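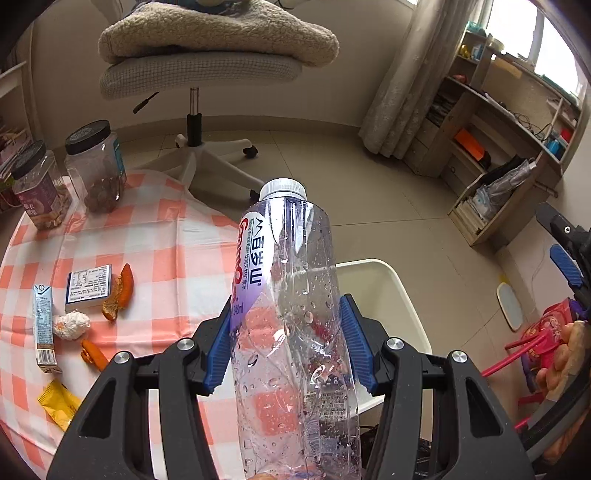

Demonstrations with the Wover hand tool: frequently asked questions

Which objects are suitable for a first session? Start with one object and one movement, such as pick up, move, set down. A light plastic bottle is a good test of grip: the sides can crumple if the jaws close too far; the bottle between the blue ridged pads has slightly crumpled sides. Clear plastic also lets a checked tablecloth show through, so record on at least one plain surface as well.

How many demonstrations does a task need?
For a single pick and place, 70 accepted demonstrations are enough for a first training run. Tasks with a turn or a pour need more. The Dradurska kitchen set holds 1,482 across all tasks.

Must the table be cleared first?
No. Leave ordinary items where they are, but move some of them between takes. If the layout never changes, the model may learn the layout.

Can I use remote control instead?
Yes. The Szabo station records in the same format. It is slower, and operators tend to pause before contact. Trim pauses at the start and end of a take only.

What counts as a failed take?
A dropped object, a second attempt at the grip, or a hand entering the view. Mark it as failed and keep the file.

How fast should I move?
At a steady pace the arm can follow. The Drultlow checker rejects any take that exceeds the arm's joint limits and gives error 79.

When are uploads processed?
Every Thursday. Batches over 1,000 takes must be split before upload.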